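Grollex Plate Cell - Our Gallery So Far
Last updated: July

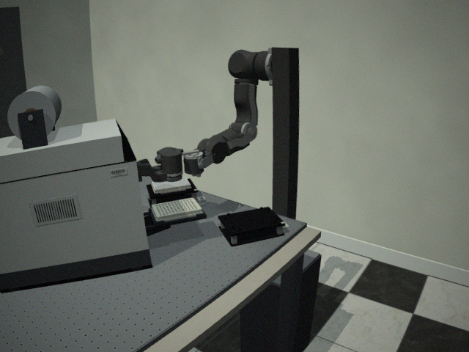

I've been living with the Grollex planning kit for a few weeks now, and enough of you wrote in after my first post that I figured a proper gallery page was in order. Quick recap if you missed it: Grollex is the package Mavik sells to small labs that want an arm to move plates to and from a benchtop instrument. You get the arm and post, the plate nests, and a simulator where you build your bench before any of the real stuff gets bolted down. We're still on the simulator side, so it's all rendered for now. Ours is the mid-size bundle with 9 nests in the box, and I've only found a use for a few of them so far!

The layout up top is the fourth one I've built, and the one I like best. The post is at the back right corner of the table with the instrument over on the left, and the arm reaches across and down to the nests between them. My earlier tries had the post up front, which looked great until I pictured myself trying to load plates around it.

Two white plates are in at the moment, a shallow one at the back under the gripper and a multiwell in front of it, both on black nests. The third holder, out toward the front edge, is empty. I keep going back and forth on whether that one should be for lids or for finished plates. Unathi Du Plessis, who runs the bench next to mine, votes lids (she votes lids on everything).

Look how close the gripper gets to that dark bracket on the side of the instrument. I want more room there, so my next version slides the instrument over a bit. Moving things is easy, by the way - you drag, it snaps to the hole grid on the tabletop, and you run your routine again. I did have it snap to the wrong row twice and had to zoom way in to fix it.

The roll or spool standing on top of the instrument matters more than I expected. It adds height, and I'd been planning my arm moves as if the top were flat. If you're building your own bench in the kit, put the tall stuff in first. I wish the setup guide said that on page one.

A few things people asked about. The routine I've been using for testing is 108 moves long, and I run it start to finish on Thursday mornings before the lab gets busy. The starter library came with 244 parts, most of which I'll never touch, and the search box is picky about spelling. I've also tried the planner from Dmytriv, and it's prettier, but I had to draw my own nests and I gave up after an afternoon.

Would I buy it again? Yes, mostly for the simulator. The manual needs work and support out of the Flaltwood office can be slow, though they were really nice once I got a person on the phone. I'll add more pictures when the new layout is ready - send me yours too, I love seeing how other people set up their tables!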